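Segunda-feira, visita à Purkholm

Dia aberto no laboratório de manipulação, pavilhão de Flenness. Cheguei às 13 h e entrei no segundo grupo. 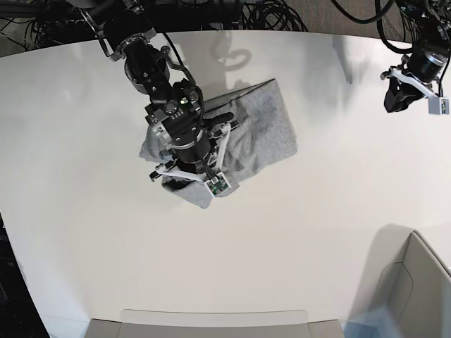

Segundo o anfitrião da bancada, a dobra em si é a parte fácil do ciclo e o tempo perde-se quase todo a encontrar um canto que valha a pena agarrar. Acrescentou que, com tecido, a câmara se engana mais do que o dedo, e que por isso deixaram de confiar só na imagem para decidir o fecho da pinça.

Anotei a configuração: dois braços, pinças pretas. Na do braço direito, dedos brancos finos, um deles com uma pequena placa verde à vista. Pano cinzento sobre tampo branco. Com o canto preso entre os dedos, o resto do tecido faz pregas e a geometria deixa de servir de referência. O braço esquerdo estava parado nessa fase.

O programa de controlo chama-se Roltano. Versão 2, reescrita de raiz em março. Foi treinado com 1.524 demonstrações teleoperadas, todas feitas na casa. Perguntei pela distribuição por tipo de tecido e não havia números separados. Ciclo nominal de 18 segundos por peça, sem contar a alimentação. Não cronometrei.

Dúvidas que trouxe:

Desgaste dos dedos. Não têm ainda curva de vida útil, trocam-nos quando a leitura deriva. Critério de deriva por definir.

Brilho do tampo. É ligeiramente reflector e suspeito que incomode a segmentação de panos claros. Responderam que só testaram a sério com cinzentos e azuis.

Cabos. O laço exterior do braço direito parece-me exposto para uso em linha. Na Modise tivemos avarias por menos do que isso. Falar com a manutenção antes de pedir orçamento.

Saída às 18 h. Pedir a ficha técnica da pinça e a taxa de falhas na primeira preensão, que ficaram de enviar. Bilhete de comboio por lançar nas despesas.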